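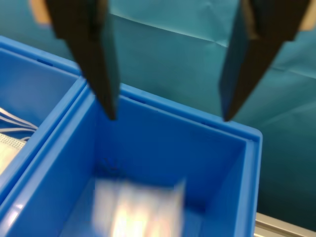

Blue bin, seen from overhead.

OK, seed swap thread! I have been looking forward to this since about the second frost and I have opinions on beans.

First up: runner beans. I grew the Distimthorpe purple last year and it climbed right over the porch rail and kept going (my neighbor Yvette Chisholm was picking them from her side by August, and good for her!). If you have one sunny fence, try these.

Second: label your envelopes with the YEAR. I sorted 81 packets on Saturday and 25 of them just said "squash." Squash what? I'm planting the whole lot in the back row and we'll find out together.

Print this page

Tomatoes. Normand Paquette swears by Beaudoin, a big ribbed pink one, late but so good on toast with salt. I start mine indoors eight weeks before the last frost and pot them up twice. Bury the stem deep, right up to the first real leaves!!

Osvaldo Vieira asked about old lettuce seed. Put ten on a damp paper towel, fold it into a bag, leave it on the counter. Mine from three summers ago came up almost all the way across the towel, so don't toss yours yet.

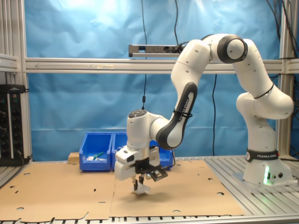

Franka Emika arm, white and black.

Back to peppers, which want heat and patience. Mine sit on top of the fridge until they sprout and then go straight under the light. The Sodano is a frying pepper, thin skin, sweet even when green. I have extras and would love to trade for any kind of dill!

Also looking for: ground cherries, a yellow beet, and whatever that tall orange zinnia was that Sheldon Gauthier had by his mailbox. Sheldon, if you're reading this, I will bring jam.

Swap starts at 3, upstairs at the Flillunis hall. Bring small envelopes and a pen that works. I'll be the one at the bean end of the table, talking too fast.

E-mail this to a friend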